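3.2 Grout condition and cleaning effort

The survey covered 144 rental apartments in three buildings, referred to by their street names: Kadlec, Visstead and Rornance. All three were built by the same owner and have tiled kitchen and bathroom walls, but the Rornance building was retiled before the study began. Tenants filled in a cleaning log from June onward and noted each time they washed a tiled wall, what they used, and how long it took. We received 782 usable log entries. Entries with no time written down were left out.

Tile size had a clear link to the time spent. Walls with small tiles have more grout per square foot, and tenants in those apartments reported longer sessions. The difference was largest in bathrooms, where soap film builds up in the joints. In kitchens, most of the reported time went to the area behind the stove, and tile size mattered less.

Tenants did not treat the whole wall the same way. In the interviews, many said they wiped the middle of the wall often and left the bottom row until a move-out inspection was due. Marks near the base of a wall (Figure 4) were also the ones most often left out of the logs, even when our own visit notes listed them.

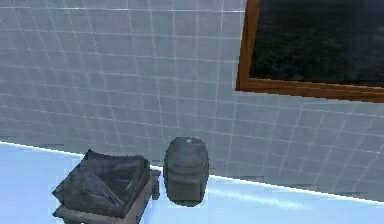 Figure 4. White wall with small square tiles and pale grout lines, with faint dark marks near the base. Computer rendering.

Two cleaning methods made up most of the entries. The first was a damp cloth with dish soap. The second was a grout paste sold under the name Nuvura, which the owner gave out for free in the Kadlec building. Sessions with the paste lasted up to 64 minutes, and tenants who used it cleaned less often. We can't say whether the paste kept the joints clean for longer or whether people put off a job they found tiring - the logs did not ask.

We also compared tenant ratings with our own. On a scale from 0 to 100, a score under 60 meant that the grout needed work. Tenants in the Visstead building gave higher scores than we did for the same walls, mainly in bathrooms without a window. Poor light is one possible cause. Section 3.3 looks at the lighting measurements for these rooms.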